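Newsletter > Spring issue > Calendar and Worship Notes

Reading time: 5 minutes

How the date of Easter is set, and why our two calendars disagree

Every spring the parish office receives the same question in several forms. Why is Easter early, why is it late, and why do the families who also attend the Orthodox parish in Arkuvdale keep it on another day? Rosalinda Macaraeg asked for a written answer that could be kept on file, and this item is that answer. It covers the rule itself, the two sets of tables used to apply it, and what follows for the rest of our calendar.

The short rule is that Easter is the first Sunday after the full moon that falls on or after the spring equinox. Most people learn it in this form and it works in most years. It leaves out two details, and nearly all of the confusion comes from those.

The first detail is the equinox. The astronomical equinox moves a little from year to year and can fall on March 19, 20 or 21, depending on the year and on the time zone. The church does not follow it. For the purpose of the rule, the equinox is fixed at March 21. A full moon on March 20 does not count, even if the sun has already crossed the equator.

The second detail is the moon. The full moon in the rule is a calculated one, taken from tables, and it is defined as the fourteenth day of a lunar month counted in whole days. It can differ from the full moon in the sky by a day or occasionally two. Anyone who has checked the rule against a wall calendar with moon phases on it and found a mismatch has probably met this difference.

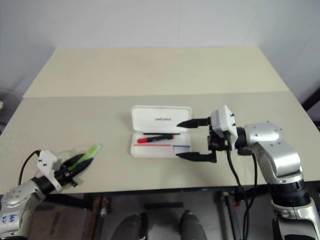
The tables rest on a cycle of 19 years. Nineteen solar years are very nearly equal to 235 lunar months, so the phases of the moon return to almost the same calendar dates after that interval. Each year has a place in the cycle, called its golden number. To find it, divide the year by 19, take the remainder, and add one. For the year 1000 the remainder is 12, so the golden number is 13. For 1116 the remainder is 14 and the golden number is 15. Tariq Janjua worked both of these on the board at the adult study session and they make good practice, as there is only one step to get wrong.

The golden number leads to the date of the calculated full moon. The remaining step is to find the next Sunday. If the full moon itself falls on a Sunday, Easter is the Sunday after it. The earliest possible date under these rules is March 22 and the latest is April 25.

So far this describes the Western practice. The Eastern practice uses the same rule in words, with older tables. The Julian calendar adds a leap day every four years without exception, which makes its year too long by a little over 11 minutes. The error adds up to one day in 128 years. By the sixteenth century the calendar had drifted ten days from the sun, and the reform of 1582 dropped those ten days and removed three leap years from every four centuries. The lunar tables were corrected at the same time.

Most Orthodox churches still compute Easter from the Julian tables. March 21 in the Julian calendar now corresponds to April 3 in the civil calendar, a gap of 13 days. The Julian lunar tables also run several days behind the moon. The two effects together mean that the Eastern date either matches the Western one or falls one, four or five weeks after it. The usual statement that Orthodox Easter is "a week later" is true only in some years. In this century the Eastern date cannot come earlier than April 4 or later than May 8.

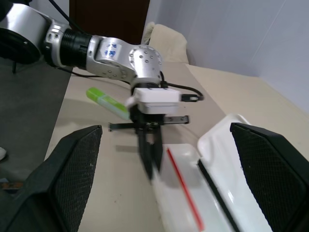 Sohail Tanoli asked whether the Eastern rule also requires Easter to come after Passover. This is often repeated, including in printed guides, but there is no separate step for it in the calculation. The Eastern date does come after the start of Passover in present practice, and that is a result of the drift in the tables.

Most of our other movable days are counted from Easter, so one date settles the rest. Ash Wednesday is 46 days before, made up of the 40 weekdays of Lent and six Sundays, which are not counted as fast days. Ascension is the fortieth day, counting Easter itself as the first. Pentecost is the fiftieth day by the same method, and the name comes from the Greek word for 50. Readers who count from the day after Easter will arrive one day late in both cases – this is the most common error in drafts of the rota.

Advent is independent of all this. It begins on the fourth Sunday before Christmas, which places it between November 27 and December 3. The number of Sundays between Pentecost and Advent therefore changes from year to year, and the lectionary takes up the difference by leaving out some of the readings for ordinary weeks.

Notes for those who plan services

Tiago Paiva keeps the music list and needs the Lent and Easter dates before the choir breaks for the summer. Please send any request for the Vigil to him in writing and state the year.

The joint evening prayer with the Arkuvdale parish is held only in years when the two dates match. In other years we exchange greetings on each other's feast, and Rostam Shokri will read theirs from the lectern on our behalf.

The older printed almanac in the vestry, the Satti edition, gives Eastern dates in the Julian calendar without saying so. Add 13 days before copying anything out of it. The Beren edition on the same shelf has already been converted and should be used as printed. Two wrong dates in last year's booklet came from applying the correction to both.

A table of Easter dates, Western and Eastern, is posted by the side door next to the hymn board. Copies can be had from the office in the mornings. The table gives the golden number for each year in the last column, for anyone who would like to check the work.

Contact the parish office, 405 Ciduvach Road | Copyright the parish newsletter | Back to top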